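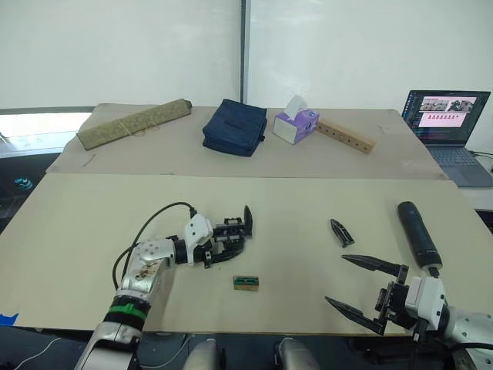
When should an episode be thrown out and when should it be kept with a flag?
Throw it out if the log is incomplete or a person's hand came into reach of the arms. Keep it and flag it if the task merely went badly.

Flukard Bench Rules and Data Card
Last revised 20/01/2020

Flukard is a set of two-armed tabletop episodes recorded at Cludwood, plus the house rules they were recorded under. The rules are longer than we wanted. Most were added the day after they were needed.

Contents
1,218 episodes attempted
604 kept without flags
354 kept with flags
The remainder discarded, logs retained

Anyone training on the unflagged episodes alone will get a robot with a very high opinion of itself. Please use both.

Before recording
Check that both arms move freely through the whole task, cables included. A cable that is fine at rest may have other ideas at full reach.
Write down which fingers are fitted to each gripper, left first. "The usual ones" is not an entry.
Keep household objects on the rear table until the task calls for them.
Agree who holds the stop button. Holding means in the hand.

During recording
No reaching over the board while the arms are powered. This includes reaching very quickly.
Loose parts stay where they fall until the episode ends. If one is in the way, end the episode.
Four failed grasps in a row and the episode is closed, whatever the operator feels is about to happen.

After recording
Flag on the same day. Flags added from memory in May were, on review, mostly fiction – they have been removed.
Use the Trallura flag list and no private abbreviations. We still don't know what "wobbly-ish B" meant.
Changes of finger, gripper or camera position start a new session number.

Known problems
The early sessions use Sugawara numbering, which starts at zero for the left arm and one for the right. Later sessions do the opposite. The loader corrects for this if you ask it to, and says nothing if you don't.
Daylight varies between sessions. We considered blinds.

Changing the rules
Open an issue with the episode number that prompted it. Proposals to shorten this file are read first.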